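Equipment Review Group, Allumon branch
Minutes of the meeting held July 23, 2021

The chair welcomed everyone back and thanked those who had come in early to set out the chairs. The March minutes were taken as read, with one small correction to the spelling of Acuña.

1. Fustgate humanoid, trial rental
Most of the meeting went, as expected, to the Fustgate robot and whether we should carry on with it past the trial. The group was very pleased with how approachable the training materials are, and several members said they had felt at home with them by the second session. The hands were warmly spoken of. The joint covers drew a longer conversation, and it was agreed to ask Fustgate how they ought to be cleaned and what a replacement set would cost.

The quote stands at $2,812 a month for a term of 9 months, with delivery a further $614. Onora has offered a cheaper kit, but it comes with one arm only and support by email, and the feeling of the room was that we would miss the phone line dearly.

Agreed: to ask Fustgate for a shorter first term, and to keep the Onora offer open in the meantime.

2. Floor layout
The yellow tape on the carpet is to stay where it is until the next review. Members were kindly asked to tell the branch office before moving any of it.

3. Training hours
We have used 58 hours of the package. The remainder will be shared between the two shifts, and a sign-up sheet will go around.

Next meeting to be set by email.

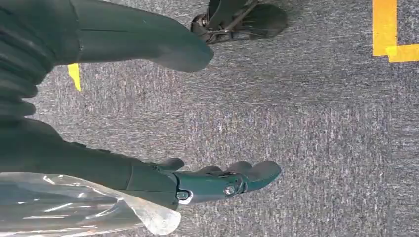
Item 1: the robot's hand and forearm over the carpet, with yellow floor tape beyond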